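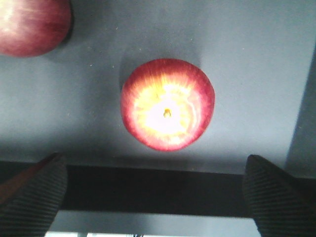 *Red apple, streaky skin, yellow around the stem.*

Notes from the Gerkberg growers' open day, Fri 3 April. Typing this up on the train home so forgive the state of it.

Got there late. Bus dropped us at the wrong end of the village and it's a long uphill walk to the packhouse. Parking field already full by then, so maybe the bus was the right call. Free entry, coffee not free. Stamp on the hand at the gate, still hasn't washed off.

## The orchard walk

First thing on the program and the best thing. Old part of the orchard is on the south slope, big untidy trees, mostly kept for cider now. New part is all wires and posts, trees planted so close they look like a hedge. Our guide said 2,000 went in last spring and they lost a lot to voles. Trunk guards on everything now. Buds just showing pink on the early rows, nothing open yet. They're worried about frost every night until May and she kept looking at the sky while she talked.

Pruning demo went on too long but I learned something. I've been cutting my own tree at the wrong time for years, and too timidly. She took off a branch as thick as my arm and half the group gasped.

Mud everywhere. Wear boots.

## Cold store and grading line

Can't say much about the cold store except that it's cold. And dark, and the smell is wonderful. They pull the oxygen right down in the sealed rooms so you only get to look through a little window in the door. Stacked bins to the ceiling, 500 when it's full, well under that now. The fruit from October still crunches. I had two slices and would of had more.

Grading line was switched off for the holiday, which was a letdown. Somebody explained the sizing by pointing at things. The water flume was drained. Kids liked the rollers.

Lillero, the importer that shares the building, had their side open too, and that's where the citrus comes in. Long chat there about wax on lemons. Short version: ask for unwaxed if you want the zest, scrub the rest under warm water. 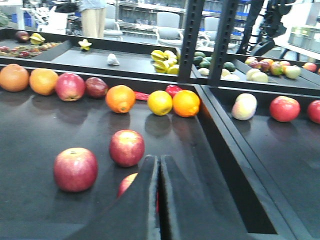
<sub>Photo: Gerkberg open day / visitor pictures</sub>

The talk on storing fruit at home was packed, people standing at the back. What I wrote down:

- apples in the fridge, away from the greens
- oranges fine on the counter for a week, longer in the fridge
- don't wash anything until your ready to eat it
- chilies keep ages in the freezer, whole, no need to blanch
- one bad apple really does spoil the rest, check them every few days

Someone asked about bananas and the speaker groaned. Everyone asks about bananas apparently.

Lunch from the Kabbaj stall. Lentil soup, flatbread, a pickled lemon thing I'd go back for on its own. Line was slow but moved. Ate standing up by the wall out of the wind.

Afternoon was the juice tasting, run by Jurner from down the valley. Liked the cloudy one best, sharp, almost no sweetness. The pear was too much. Bought two bottles and regretted the wieght by the time I reached the bus stop.

Farm shop last. Crowded, prices fair, good potatoes. Pick up a basket at the door, the aisles are too tight for a cart. 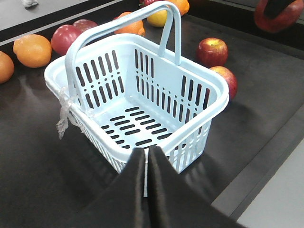 ## If you're going next year

Go early, do the orchard before the rain gets in. The 186 bus runs to the lower stop only, ignore the map on the flyer. Bring cash for the soup. Dogs allowed on the walk but not in the packhouse. Toilets behind the cold store, not signposted.

They do another one at harvest, with picking. No date yet, they said check the board at the gate. I'd like to see those sealed rooms being filled.

Train's pulling in, more when I find the leaflet about grafting.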